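The ferry house at Tenlow

I finally read the whole ledger from the Tenlow ferry house last week. The historical society scanned it a while back and put it online, all 97 pages, and I had only ever looked at the first few. It was kept by a woman named Inmaculada Paredes, who ran the crossing after her husband died. She wrote down every wagon, every mule and every person who paid, and quite a few who didn't.

The house itself is still standing on the Villanueva side of the river. I walk past it most mornings. The plaque says it was built for the ferry company, but the ledger has her paying for the roof out of her own money, so I think the plaque is wrong. I wrote to the society and asked. 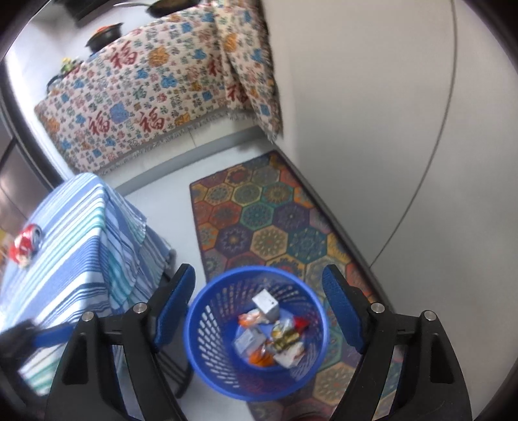 Local History

2024-02-06

Most of the entries are short. "Two wagons, flour." "Geneser and son, no charge." The Geneser family shows up all the way through and they never seem to pay, and I would like to know why. My guess is that they owned the landing on the far bank – there is an old survey map with their name written next to it – but a name on a map is not a deed.

Then there is the flood. It came in April, and for 9 days she wrote only the word "high" and nothing else. After that the entries start again in darker ink, and the first one is for a new rope. She gives the price and the name of the man who brought it down from Wodum, and by the next line she is back to mules and flour.

I had read about that flood before, in the county history, where it gets a paragraph about the mill and the church. The ferry isn't mentioned. The book says the town had 3,000 people by then, which seems high to me. If it's right, a lot of them were crossing on her boat.

The last pages are harder to read. Her handwriting changes, or someone else took over, and the fares go up. The bridge opened not long after. I found two notices for it in the old newspaper, and neither one says what happened to the ferry.

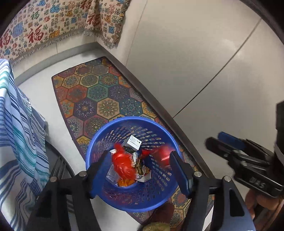
Blue basket with wrappers inside

I'm going to the county office next to look for the Geneser deed. The clerk told me the books from those years are stored in another building and have to be requested ahead of time, so it may be a while. If anyone reading this has family papers from the Wodum side, I'd like to see them, even if it's only receipts.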